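Clearing out my aunt's storage unit, part two

22 April 2024

I said in the last post that I would write up how the storage unit went, and a few people have asked, so this is the rest of it.

Quick recap if you missed the first one. My aunt moved into a smaller apartment in November and put everything that didn't fit into a storage unit on the other side of town. The plan was to sort it within a couple of months. The rent on the unit went up to $131 a month after the introductory rate ran out, and at that point she called me and asked if I would help her empty it.

The unit is the middle size, five feet by ten. It doesn't sound like much. When we rolled the door up it was packed to the ceiling at the back and to my shoulders at the front, and there was no path in. The movers had loaded it in the order things came off the truck, so the boxes she wanted were behind the dining table, and the dining table was behind a mattress.

The first day we didn't sort anything. We only moved things out into the hallway and back in again with a gap down the left side. I would do this again. It felt like a waste of four hours, but after that we could reach any box without moving more than two others. The facility doesn't like you leaving things in the hallway overnight, so allow time for putting it all back.

On the second visit we started opening boxes. My aunt labels boxes by room, and she had used the rooms of the house she lived in before the last one. "Back bedroom" meant four different things depending on when the box had been packed. Some of them had never been opened after the previous move. I wrote a number on each box with a marker and kept a list on my phone of what was in it, and we ignored her labels from then on.

We had three groups: keep, give away, and dump. I had read that you should have a "maybe" group with a time limit. We tried that for one afternoon and everything went into it, so we stopped.

Dishes were the hardest part for her. She had three full sets, one from her own wedding, one from her mother, and one she bought because it was on sale. She kept her mother's. The sale set went to a neighbor's son who was moving into his first place. The wedding set she wanted to sell, and I spent two evenings trying to do that. The brand is Stemia, which I had never heard of. I listed it at what seemed like a fair price and got one message asking if I would split the cups from the saucers. In the end we gave it to the thrift store with everything else. If you are counting on money from old china to pay for the work, I would not.

The furniture went faster. I put the dining table and chairs on a local listing and they were gone by the next morning. The bookcases were a Saderis flat-pack that had been put together and taken apart too many times, and the cam locks had pulled out of the board. Those went to the dump. So did the mattress, which cost extra. Call ahead and ask about mattresses, since our transfer station only takes them in the morning and charges by the piece.

The grill was a surprise. She had a Grillura two-burner in there, still in the carton, that she had forgotten buying. My brother-in-law has it now.

Papers took the longest. There were two file drawers and a lot of loose folders. My rule was that I would only look at the top page of each folder and she would decide. Old utility bills and bank statements went to be shredded. We used a drop-off place, Kadrić Office Supply, that charges by weight. Amra Trajkovski at the counter told me to pull out the binder clips but leave the staples, which saved a whole evening of picking staples out. Tax papers we kept for the years her accountant wanted. The deeds and the car title were in a folder marked "recipes," and I'm glad we checked that one. 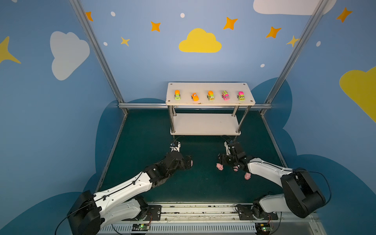 Photographs we did not sort at all. We put them in four matching plastic bins with lids and took them to her apartment, where they fit under the bed. She goes through them a handful at a time in the evenings. I think this was the right decision. Every time we opened an album in the unit we lost an hour, and it was cold in there.

As for what it cost, I kept the receipts. Van rental for two days, dump fees, the mattress charge, shredding, bins and tape came to $429. That doesn't include gas, and it doesn't include lunch, which she paid for. It took us roughly six weeks of going whenever we both had a free day. A hauling company would have cleared the whole thing in a morning. She got a quote from one and it was higher than what we spent, though less than I expected. If she hadn't cared about the papers and the photographs I would have told her to take it.

Some things I would bring next time: a headlamp, because the hallway lights are on a timer and go off while you are inside the unit. Work gloves. A folding chair for whoever is deciding. More contractor bags than you think. A piece of old carpet to slide furniture on, which worked better than the dolly on that floor.

The office wants the unit swept and your lock taken off before they stop billing. We took the lock off and forgot to tell them, and she was charged for another month. I called and they took half of it off. The other half we are still arguing about, and I'll add a note at the bottom here when I hear back.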